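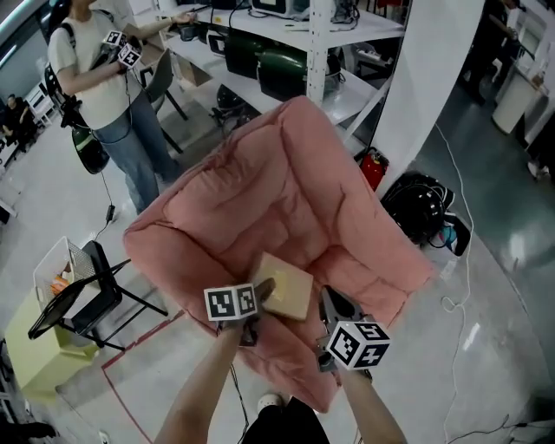 Small cardboard box on the pink armchair, one gripper either side.

Stoltix hand-held gripper kit: review after our first budget cycle
Posted September 23, 2025

I've been promising this one since July, when I wrote about trying to price out a proper two-arm robot setup and having a small cry over the quotes. The short version is that we didn't buy the arms. We bought the Stoltix hand-held kit, which is the gripper end of things with a person doing the rest, and I've now lived with it long enough to have opinions.

We paid $3,000 per set. A set is a pair of grippers with the marker cubes, the leads, the charger and a carry case I've already broken a latch on. Els Hermans, who signs off on anything I want over the price of a sandwich, asked me for a comparison with at least two others, so I also got numbers from Lidow and Esquivel. Lidow's was cheaper on paper but the finger pads were a separate line item, and so was the charger, and so was (I'm still annoyed) the cable between the two. Esquivel wanted a service contract before they'd even give me a firm price. Stoltix sent a one-page quote with freight on it and that pretty much won it for me.

The good stuff first. The grip itself is lovely. You squeeze, it closes, and you get used to it quicker than you'd think. I had people picking up boxes in their first session without much coaching from me. The ridged rubber pads hold cardboard really well and they're decent on fabric too, which was my big worry as we do a lot of work on and around soft furniture. Cushions slide about and fold in on themselves and generally behave like they've got a grudge, so if a gripper can cope with quilting I'm happy to let it near most other things in a house. 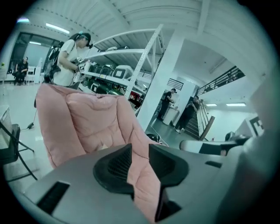

Pads are a consumable, mind you, and that's the first thing I'd tell anyone putting a budget together. Ours started getting shiny on the inside after a few weeks of solid use. A replacement pair is $67, which seems like a lot for a bit of rubber. I now put in a pads line for every set, every quarter, and I treat it the same way I treat printer toner. If I don't need it, great, Els is pleased with me.

Weight is fine for the first hour and less fine after that. The cube on top makes it a touch top-heavy when you're reaching down to a low seat, and your wrist notices. We rotate people through now, and I've stopped scheduling long blocks. That's a labour cost, so put it in your plan! I didn't, and I had to go back with my tail between my legs and ask for more hours.

Then there's the software. Stoltix doesn't make its own, you use Drurkance, and Drurkance is licensed by the seat. It works well enough once it's set up (the setup is a slog, take a day and bring snacks) but I'd assumed one licence covered the room. It doesn't. If you've got 3 people working at once you need 3 seats, and I found that out on the morning I wanted to start. Ask about it when you get your quote. Get it in writing if you can.

Other bits I forgot to budget for, in no sensible order: extra power bars, floor tape, backpacks, spare leads, shelving. So much shelving. I'd pictured the kit living in its case and of course it never goes back in the case, it goes on whatever shelf is nearest, along with everything else that has a plug on it. Cable covers are on my list for the next order as well, I'm tired of stepping over things.

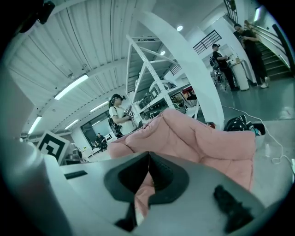 Delivery took 8 weeks from deposit, and they'd quoted us less than that. The person I dealt with was friendly about it and kept me posted, but if you've got a start date you're attached to, pad it out. Esquivel claimed they could do it faster, though I never got as far as testing that.

Would I buy it again? Yes, and I've got a second order half filled out on my desk right now. For the kind of work we do, I can't see the full arms paying for themselves this year or next, and the hand-held sets let me spread the spending out - one set, see how it goes, another set - instead of going in with one giant request and hoping. Els likes that a lot better and so does my blood pressure.

I'd knock off a star for the pad price and the case latch. If Stoltix would sell a bundle with the Drurkance seats included I'd put it back on. Happy to share my spreadsheet if anyone's doing their numbers at the moment, just leave a comment and tell me how many sets you're pricing.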